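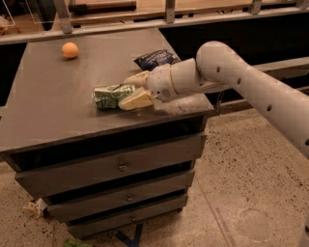 Clear Top: Hustico starts campaign for tidy cabinets and better sorting of drinks cans in shared offices

OLTELHOLM, March - Hustico, which looks after the daily order in shared offices and study rooms, today presents Clear Top, a simple routine for the place where small rubbish likes to stay the longest: the top of the drawer cabinet.

In most offices the low cabinet with drawers stands between the desk and the door. It is at a comfortable height and it is nearly always free in the morning. By the afternoon it has become a sideboard. A drinks can which was pressed together in the hand, a snack bag with the corners sticking up, a piece of fruit brought from home and then forgotten. The desks are cleared by the people who sit at them. The cabinet between two desks belongs to both neighbours, and therefore it waits.

With Clear Top, Hustico gives every cabinet top in the building a fixed time of day, a fixed order of work and a short list of what goes where. The routine was developed in Oltelholm during the winter and is now offered to all customers of the company.

"We had very good instructions for kitchens and for meeting rooms, and we had almost nothing for the cabinets," says Ditte Laxdal, head of service at Hustico. "The evening team passed them with the cloth if they were empty. If there was something on them, they passed around it. This was correct according to our own rules, because we do not touch the things of the customer. But a squeezed can is not really a thing of the customer any more. We needed to write this down so that everybody could feel safe about it."

767 cabinets in one building complex

The first user of the routine is the Oltelholm office park, where 767 drawer cabinets are in daily use. Most of them are from the Flatau series, a grey cabinet with a flat top which the park chose when the offices were furnished. The smooth surface is easy to wipe, but it shows fingermarks and rings from drinks, especially when light from a window falls on it from the side.

During the trial the tenants on three floors agreed that the tops of their cabinets may be cleared at 4 p.m. A small card on the inside of the upper drawer reminds them of it. Things which shall stay on the top are put on a tray or into the drawer before this time. Everything else is handled according to the list.

The list of Clear Top

Drinks cans. Empty cans are picked up first and go into the can container, also when they are dented. A can which still has drink in it is emptied in the kitchen sink before it is sorted. Unopened cans are not rubbish and are left standing at the back of the cabinet.

Snack bags. A bag is lifted by its upper edge. If it is empty, it goes into the bin for packaging. If it is closed or if there is still content in it, it stays with the person who bought it and is laid on the desk. Crumbs are taken up with a dry cloth before any wet cleaning.

Fruit. Whole fruit is always left for the owner. It is moved to the desk or to the fruit bowl in the kitchen, and the place under it is wiped. Peel and cores go to the food waste on the same day.

Paper and pens. Paper is never thrown away by the evening team, even when it is crumpled. It is placed in the upper drawer if the tenant has agreed to this, otherwise on the chair.

After this the surface is wiped with a slightly damp cloth from the back edge to the front edge, and the front edge is wiped last. The drawer fronts follow once per week. For a normal cabinet the team plans up to nine minutes in a month, the drawer fronts included.

Why the cans come first

Cans received special attention in the planning. When they are left until the end of the round, they are often put together with the mixed waste, because the bag for it is already open and the can container is at the other end of the corridor. In Clear Top the trolley therefore carries two separate bags, one for cans and one for packaging, and the can bag hangs on the front.

Hustico asks the tenants for one small thing here: please do not push bags, tissues or fruit peel into the opening of a can. It makes the can tidy for the eye, but it must be taken out again by hand, and sometimes this is not possible. To press the can a little is no problem for the team. It takes less space in the bag, although it can roll badly on a sloping surface and should be laid down away from the edge.

The snack corner moves as well

Together with the routine the park has changed the place of its snack shelf. It was earlier beside the printers, and many visitors put down their purchase on the nearest cabinet while they waited for the pages. The shelf is run by the canteen Chou, which has now moved it to the kitchen area, next to the containers for cans and packaging. Chou has also added a second fruit bowl on the same counter.

"I was not happy about the moving at first, I thought that we would sell less," says Aivar Uibo, who is responsible for the canteen. "In the kitchen people sit down for a few minutes and eat there. I like this more. Somebody who eats his orange at a table takes also a plate for it. And I get the empty cans directly beside my shelf, so I see which drinks are liked and I can order them again."

He adds that there is one wish which he has not yet been able to fulfil, namely a larger container for cans under the counter. The door of the cupboard is too narrow for it. A new door is ordered.

What customers receive

Clear Top can be booked as a part of an existing service agreement or separately. The package contains:

- a walk through the rooms together with a contact person of the tenant
- cards for the drawers, in the languages which are needed in the house
- trays for things which shall stay on the cabinet
- a second bag holder for the trolley
- an introduction for the evening team, with practice at a real cabinet

The trays are available in grey and in dark blue. They have a low edge and fit on the Flatau cabinet without covering the whole top. For cabinets of other makes Hustico measures the tops during the walk through the rooms.

Offices which want to try the routine without an agreement can ask for the list and the cards free of charge. The company recommends starting with one floor, and choosing the time of day together with the people who work there. In rooms with evening work, 4 p.m. is too early, and the round can be done in the morning before the first desks are taken.

Ditte Laxdal will show the routine to interested office managers in the Oltelholm office park during March. The visit begins in the kitchen area and continues on one of the three floors from the trial. Coffee and fruit are served by Chou.

About Hustico

Hustico takes care of order, sorting and light cleaning in shared offices, study rooms and waiting areas. The company has its own store for trolleys, trays and cloths in Oltelholm, where customers can also look at cabinets and surfaces and test how they are best cleaned.

Press contact

Ditte Laxdal, head of service, Hustico, Oltelholm
Questions about the canteen and the snack shelf: Aivar Uibo, Chou
The list of Clear Top and the drawer card are sent to editorial offices on request.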